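Plinis bench gets its summer once-over

I spent most of a July morning in the back room at Londholm, where the two-armed bench everybody calls Plinis has been having its yearly service. I'd gone in expecting to stay for a cup of tea and a quick look, and I came out at lunchtime with brown paper fluff on my trousers and a much better idea of why the thing behaves itself (most of the time).

Plinis has two jobs these days, both of them to do with small electrical bits: plugging in and unplugging, pressing buttons, throwing switches. It's done more than 400 hours of that this year, according to the log taped inside the cupboard door. Wiebke Steinbach looks after it, and she does the service herself with one helper and a radio that only gets one station.

First job is the cables. Each arm carries a black one along the outside, and as the arm bends the cable has to follow without pulling tight or snagging on a joint. Wiebke moves each arm slowly by hand through its full reach and watches the loops. If one goes tight she lets out a bit of slack, ties it again and starts from the top. She had to do the right arm 2 times before she was happy, and I have to say I couldn't see the difference!

Then it's the fingers. They come off, get wiped down, and go back on with fresh screws from Ansari, the little supplier over the road. The old screws go in a jam jar. I asked what the jar was for and she said it was for old screws.

The paper on the table gets changed as well. It's ordinary brown wrapping paper, bought on a long roll, and it lets the cameras pick out white things that would vanish against the white tabletop. She used to tape it at all four corners, but now she just lays it flat and smooths it with her forearm — quicker, and it comes up easily when it's worn.

After that comes my favourite part, the plug test. A power strip goes in the middle of the paper with a few other odds and ends set out near it, and one arm has to deal with a charger plug while the other one keeps out of the way. The plug is a small one, so there isn't much to hold, and any slop in the wrist shows up at the socket. 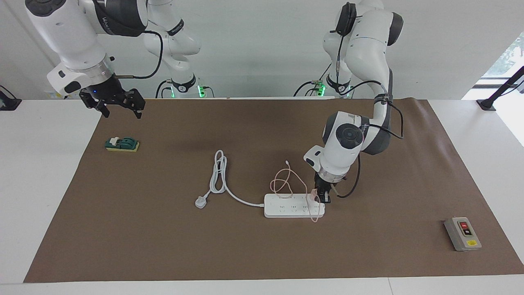
What gets checked before sign-off

Wiebke has a sheet for this, and she let me copy it down. The green rings at the bases should both be lit. The grippers should open and close fully with nothing between them. The stands at the table edge get a good wiggle, and anything that moves gets tightened. Then she sets the plug test going for 30 rounds and stays in the room for all of them, which I didn't (the canteen does a decent cheese toastie).

The knife switch and the push-button box have a turn of their own later on. She likes to leave the box till last, as she reckons a button is kinder to a freshly fitted gripper than people think, and she wants the hard stuff out of the way while she's still fresh herself.

Next on her list is a new wrist bearing, which is on order from Plustodow along with another 200 of those screws. Until it turns up the bench will run mornings only. If you've got a job waiting for it, put your name on the sheet by the door, and please use a pen that works.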